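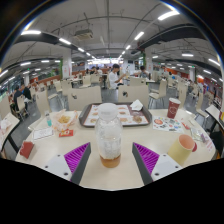
The Last Inch in the Bottle

Lunch for two in a big dining hall, and what gets left on the table

I have a theory that you can learn more about people from the end of their lunch than from the start of it. The start is all hope. Everybody carries the tray out in front like a birthday cake, everything stacked up and squared off. Twenty minutes later you've got a balled-up napkin in the corner, a few fries nobody will admit to wanting, and a plastic bottle with a shallow puddle of something brown in the bottom.

I'm a bottle leaver myself. Tea, cola, apple juice, it doesn't matter, I always quit before the finish. My friend Rigoberto Quezada, who has eaten lunch with me for years at the Valdovinos food hall, thinks this is a moral failing. "You paid for that part too," he tells me, and then he reaches over and eats my fries, so I don't know who he is to talk.

Valdovinos is the kind of place I love and would never take a date. It seats 800, the tables are a pale cream color with nice rounded corners (my hip is grateful), and at noon the noise is like standing inside a drum. You order at the counter and wander until you spot a free table. Go at 1:30 if you can! The same seats, the same fries, and you can hear the person across from you.

Back to the leftovers, though. I started paying attention to how much of a fast lunch is paper. There's the placemat on the tray, printed with little pictures of round brown food so you can look at more food while you eat your food. There's the wrapper, orange and white, which opens out flat and turns into a plate. There's the dark red carton, and the dark red cup to go with it. Then the ketchup packets and the rest of the wrappers, which seem to breed. By the time you're done, the tray is the one place with any room on it and the table has taken everything else.

I asked Normand Melnyk about this. He cleared tables at Valdovinos for four years before moving to the kitchen side, and he has opinions about all of us. Families, he says, are messy but they stack. Office people leave the tray looking like they were called away by a fire. His favorites are the retired couples, who fold the placemat in half over everything and tuck the edges under, "like they're putting it to bed."

He doesn't mind napkins or cartons. What he dreads is liquid. A bottle with a bit left in it goes into the bag, the cap works loose, and now you have a bag that drips all the way across the floor. He showed me his method, and I've been doing it since: open the bottle, pour the last of it down the drain by the bins, shake it once, cap it, drop it in recycling. Cups next. Fries and other food go in the compost, paper on top, tray on the rack. It took me less time than finding my keys.

Sauce packets have their own etiquette. Unopened ones go home with me, and I have a kitchen drawer that can prove it. Rigoberto counted them once while I was making coffee and got to 57, which I consider a healthy reserve. He took six.

I did try to reform on the drink question. For most of December I bought the smallest bottle in the cooler, figuring I could finish anything that size. I left an inch of that too. It was a smaller bottle, so I suppose it was a better percentage of nothing, but Rigoberto just shook his head and held out his hand for the fries.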